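From: Ingvild Blomqvist
To: small-arms list
Subject: Re: Gesoretti gripper kit - anybody actually own one?

Njål Vik wrote:

> Hi all, first post in a long while. We're looking at the Gesoretti
> two-finger kit for the packing bench at Hirdale. The brochure is very
> shiny and tells me next to nothing. The dealer wants to sell us the
> Lullura service plan along with it, 53 a month on top of the kit.
>
> What I want to know:
>
> How does it do with round stuff? We have a lot of bottles and jars.
> Does the wrist camera see anything useful once the fingers are closed?
> Is the plan worth the money or is it just a phone number?
>
> We have one arm and two people who can half program it. Budget is
> tight but I could push it through in May if I had something to show
> my boss.
>
> Njål

Hi Njål, good to see you back on here!

Yes, we own one. We've had it at Dalen since last fall, and I'm the person who bolted it on, so you get my opinion whether it's any good or not. Sorry in advance for the length, I'm writing this over lunch and I type fast.

Getting it going first. The kit goes onto the arm in an afternoon if you have the right adapter plate, and we didn't. The plate is on a separate order line, way down the second page of the price list, and I missed it completely. Ask for it by name on the quote. The cable they give you is also on the short side. Ours reached fine until the first time the wrist rolled over to the far side, and then it pulled tight and the arm stopped itself (which I guess is nice of it). I bought the longer one and ran it up the outside with hook and loop straps. It looks homemade and it has stayed put ever since.

The software is okay. You get a little panel where you set the opening, the speed and how hard it squeezes, and you can save those as a named grip. We have 21 saved grips now and I use maybe four of them on a normal morning. My big complaint is that you can't sort the list, so I've started putting numbers in front of the names like it's 1995. If you open the panel on two computers at once, the last one to save wins and it won't warn you. Ask me how I know!

So, round stuff. This was my worry too, because nearly everything that comes over our bench is some kind of bottle. Bare bottles lying on their side are easy. Grab around the body, go slow on the close, done. What makes it harder is anything with a shape change where you want to hold it - a shoulder, a big cap, a cone top like you get on glue and sauce bottles. If one part of the finger lands on the body and another part lands on the cap, the bottle wants to tip nose down when you lift. We fixed most of that by moving the grab point back toward the middle and adding a short pause before the lift.

I did a proper try-out for my own boss, so you can have those numbers for yours. I ran 106 picks over two mornings, mixed bottles, half of them loose and half of them bagged or partly bagged. So 53 bare and 53 with plastic on them. With the bare ones it got 52, and the one miss was my fault for putting the bottle down with its cap hanging over the edge of the tray. The bagged ones were worse. I didn't keep a clean score there because I kept fiddling with the settings between picks, which I know is not how you do a test. I'd call it usable with somebody nearby, and I wouldn't leave it alone over a lunch break. If your stuff is all bagged, please try it with your own bags before you sign anything. Thin crinkly ones and thick stiff ones act like two different jobs.

On to the camera. It's a small one and it sits close in, so once you've closed on something you mostly see finger and whatever you're holding. The part I like is that you can tell what you've grabbed and where. The part I don't like is that it has a hard time with shine. A bag near a window turns into a pile of white streaks, and our first go at finding the cap automatically fell apart on that. We hung a cheap roller blind and it got a lot better, though on really bright mornings I still see it hunt a little. Labels are hit or miss too. Big print, sure. Small print right beside the finger, forget it, do your reading before you grab.

Here's one off the wrist camera with an orange-topped bottle in the grip, and a clear bag over the end of the cap, so you can judge the view for yourself:

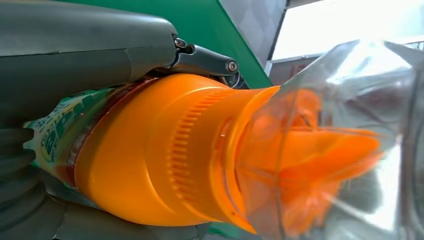
For lining up a place move I end up using a second camera on a post, looking down at the tray. Any old webcam will do, and the panel takes two feeds. The wrist one is for the grab and the post one is for everything after that. If you only have money for one extra, I'd spend it there before the fancy finger pads. We bought the pads. They're fine. They pick up dust like crazy and you have to wipe them down every day, and I couldn't tell you they hold any better on smooth plastic than the ones in the box.

Now the Lullura plan. We took it for the first year. What you get is the phone number (ha), a swap unit if yours dies, and a remote session where somebody looks over your setup. The remote session was great. The guy spotted that our squeeze was set way too high for soft bottles, and he showed me how to slow down just the last bit of the close. I would have paid for that alone. The phone part I've used three times. Twice I got a real answer the same day, and the third time I got a PDF I already had. We haven't needed the swap unit, so no clue how fast that goes.

Would I sign up again? For year one with two half programmers, yes, I would. After that I'm leaning no. See if they'll sell you the remote session by itself, because they told me they don't and then a month later offered it to somebody at the other end of our building.

Two small things before I forget. The tiny hex bolts on the finger linkage, put them on your weekly check. One of ours backed out a little and the finger got a wobble I blamed on the software for a whole day. And get them to throw in the spare fingers, they'll do it if you ask before you pay and they won't after.

If you want to bring a box of your own bottles over to Dalen, come by. Any time after ten works, mornings before that are a zoo. Bring the bagged ones especially, and bring whoever is going to be stuck running it. I can also send you the saved grips file, but your arm needs to be on the newer firmware or it'll refuse to load it.

Does anybody else on the list run these on jars? We don't do any glass so I can't help Njål there.

Ingvild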